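Tips for teaching a robot to shop by remote control

Hold the basket in one hand and keep it still. Move only the other hand. Grip long produce like napa cabbage along its length.
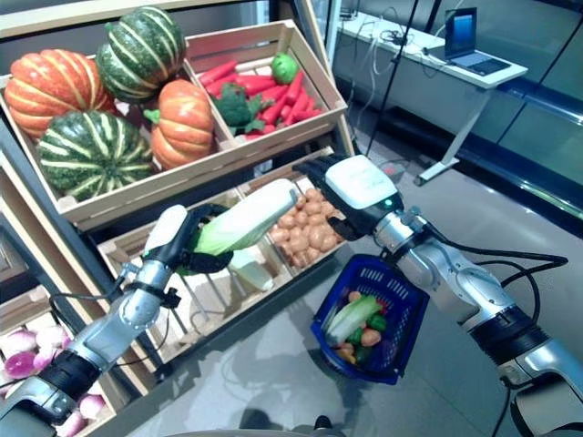 Photo: Burkomby Workshop Pages, 11/23/18

Drive slowly near the crates. If a grip looks wrong, open the hand and start that item over, and mark the bad try so it can be cut later. Take a break after 12 tries.

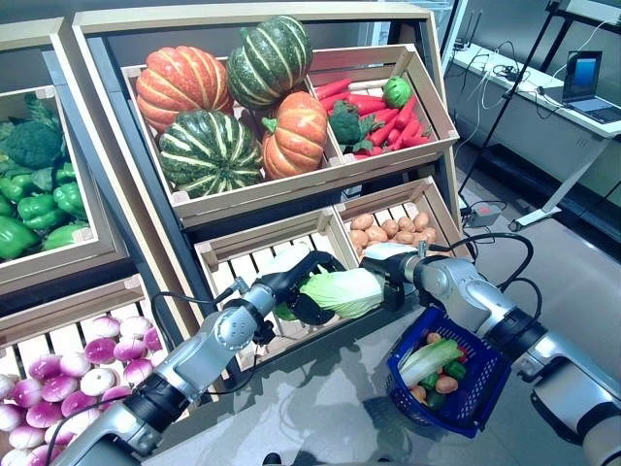 Keep the crates in the same spots until the operator is comfortable, then switch them. Our set came to 978 tries. Save each session before you shut down the arms.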